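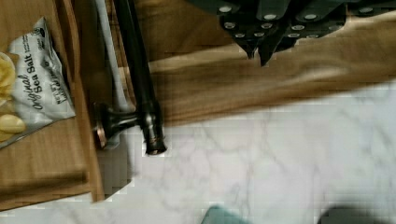

Fiko, the kitchen assistance service from Fastamer, has been offered to households since June. It consists of a single arm fixed above the worktop, a gripper and a monthly visit from an engineer. The service is intended for people who find lifting, reaching or clearing away difficult.

Subscribers pay 300 pounds for installation and 70 pounds a month thereafter. The fee covers repairs, replacement gripper pads and four hours of instruction in the home. Rory Gunn, who manages installations for the company, states that the arm is set up around the kitchen as it stands, and that customers are not asked to clear their worktops beforehand.

This magazine considers that policy sensible, although it makes the work harder. Bags, trays and knife blocks must all be allowed for, and the arm moves slowly near anything it has not been shown.
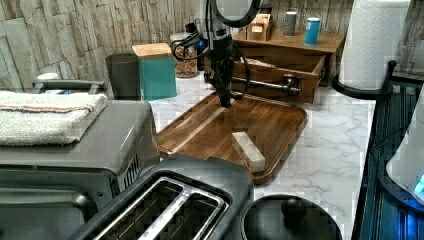
The Fiko arm above a wooden serving tray, with the worktop in everyday use.

Lilibeth Ocampo, an occupational therapist at the Kwan centre in Indell, has followed 19 households through their first weeks with the service. She reports that most came to rely on it for small, repeated tasks – moving light items to and from a tray, for instance – and seldom asked it to do more. She would like to see a larger stop button and a printed guide in bigger type.

Fastamer has confirmed that a revised guide is in preparation. Existing subscribers will receive it without charge.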